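Bundach office storage set: notes

Covers document boxes and the low cabinets they are filed in. 419 entries, 3 folders.

Boxes are blue plastic. The film may still be on. 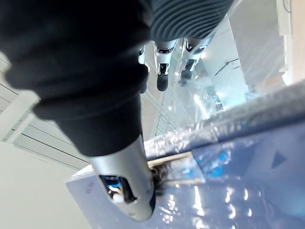

Sioned Griffiths asks that film be logged in its own column, separate from box color.

Cabinet doors are listed left to right.
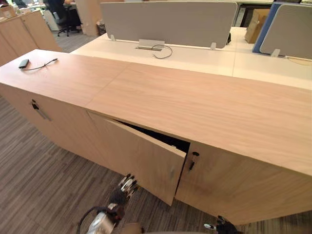

Could keys get a column too? They do in version 3.

Labels go under "label".
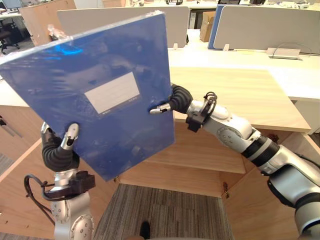

Blue document box with white label

Door state is open, partly open or closed.

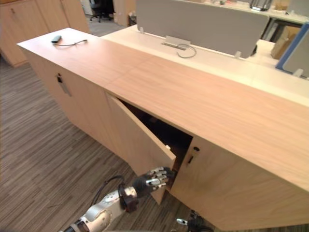
Partly open was added in June, and older entries use only the other two.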